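I got to Tretside in September, just after the early tea break, and the packing lead at Cuvis had a mug in my hand before I'd found my notebook! She's been there 30 years (she started on returns) and now looks after the sorting cells.

"I used to go home with my wrists throbbing," she told me. "Now it's my head that's tired. I'm thinking all day."
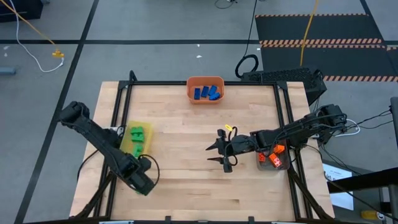
What happened to the people who used to sort by hand?

Four of them moved across to setting up and checking, on the same pay, and one went to the Tarkier site because it's nearer her mum.

She does miss the chatter, mind. "You'd sort and gossip, sort and gossip. You can't gossip with an arm." Her best shift so far came to 3,953 pieces, against 2,104 in the old days, and she's still a bit cross that it fell on her day off.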